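The Natis Interval

The recovery course at Hadport ran on a fixed schedule. Participants sat for twenty minutes, recorded their state on a form, and sat again. The form had one question, which asked for a number between zero and 100. Zero meant no disturbance. The instructions did not define disturbance.

Lise Nguyen entered 100 on the first morning and 100 on the second. In-ho Yoon, who collected the forms, put them in the folder without comment. He had a gray binder in which he transferred the values by hand, one line per person, and he ruled each line with the edge of a library card.

The method had been written by Dwight Chisholm, who lived in Titberg and no longer taught. It was called the Natis interval. A person brought the event to mind, held it for the length of five breaths, and then attended to the soles of the feet. The procedure was repeated until the bell. Chisholm's manual gave two pages to the position of the chair and one sentence to grief. The sentence said that grief should be treated as any other load.

Lise had driven the car. Her brother had been in the passenger seat. That was in June of the year before, on the Fraser road, at a junction where the signal had failed and was showing nothing in any direction. The report assigned no fault. She had read it often enough to know where the page breaks fell.

She held the junction for five breaths. She attended to her feet. The floor of the hall was hard and her left shoe was tighter than the right one.

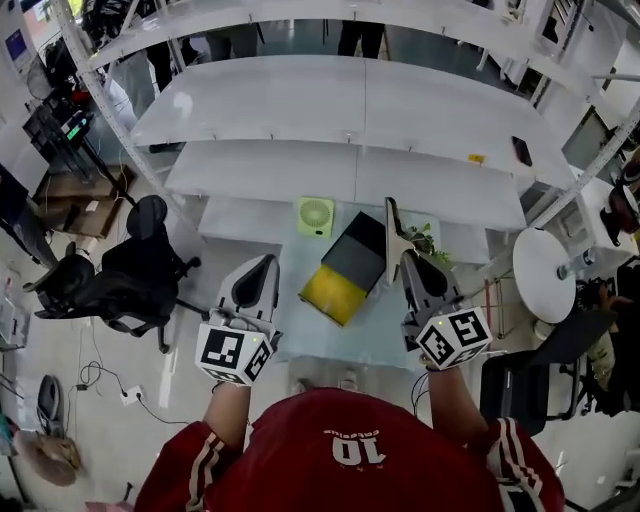 Number 10, red jacket, both hands occupied.

On the third day she asked In-ho Yoon whether the numbers were supposed to go down.

"The manual doesn't say."

"What do they usually do?"

He opened the binder and turned it toward her with his thumb over the names. Most of the lines declined. A few went up, came down, and went up again. One line, near the bottom of the page, held the same value for two weeks and then stopped.

"Did that person leave?"

"No. She stopped filling in the form. She still came to the sessions."

Lise looked at the line a while longer. Then she went back to her chair, which she had moved a little closer to the radiator than the manual allowed.

Océane Lapointe sat to her left. Océane had been a surveyor and had the habit of checking whether things were level. During the breaks she talked about drainage. She did not say why she was there, and Lise did not ask. On the fourth day Océane put her hand flat on the floor between the two chairs and said it fell toward the door, by a very small amount, and that water would find it.

"Does that bother you?"

"It did on Monday," Océane said.

The afternoon session was led by Lucie Landry, who read the instructions aloud at the same speed every time. Five breaths. The soles of the feet. Lise brought up the junction. The dark signal was there, and the truck, and the sound. Her brother was reaching down for something by his shoe - a pen, she had always thought, although no pen was listed among the items returned. She kept him there for the third breath and the fourth. He was saying something about lunch. She had not remembered before that he was speaking.

She lost the count. The instruction for a lost count was to begin again at one, and she did, but she began with lunch instead of the truck. He had wanted soup. He had been specific about it, and she had told him the place was closed.

The bell was rung. Chairs moved. In-ho Yoon came down the row with the forms and a cup of pencils.

Lise wrote the date first, Tue 19 October, and crossed it out, as it was not the right day. It was the day she had to return to work. She wrote the correct one above it. In the box she put 100, considered it, and drew a line through that as well. The box was small and there was almost no room left.

"Do you have another form?" she said.

He gave her one. She held it on her knee and left the box blank until he had reached the end of the row and started back.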